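Home / Projects / Minutes / Members

Mavbridge Workshop — Minutes, October build meeting
Filed under: Grippers & Handhelds

The meeting opened at 7:15 p.m. The last minutes were accepted with one correction: the Billik invoice was for 104 screws.

1. Finger pads
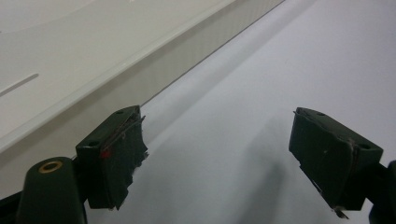
Pad wear was the main item. The glued strips were meant to last through the fall. The one on the left finger is now frayed along its whole inner edge, and a shred hangs from the tip of the right one. Agreed to strip both and try the Restrepo rubber sheet, cut to size. The printed fingers stay as they are.

2. Bottle task

Grip on a drink bottle cap was discussed with the bottle lying down. Members want the fingers to meet the cap at the same height on both sides. Pad crumbs should be brushed off the lemon cloth between runs. 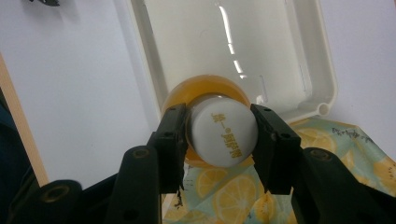 3. Two-handed setup

The board stays on its wood base for now. A request to raise it to bench height was put off until Pavgate quotes for legs. 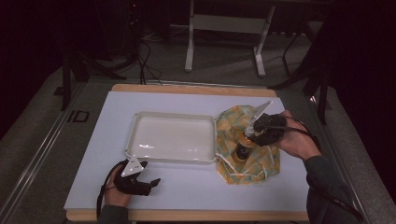 Cable routing needs work before the next build night. The current leads are too stiff, and members complained of sore wrists. The right one runs over the back of the hand, and the left one loops down off the near edge of the base — both to be replaced with softer cable. Budget set at $28.

4. Money

Balance is $440 after the Billik invoice. No other spending approved.

Closed at 8:40 p.m.

3 comments | 11 shares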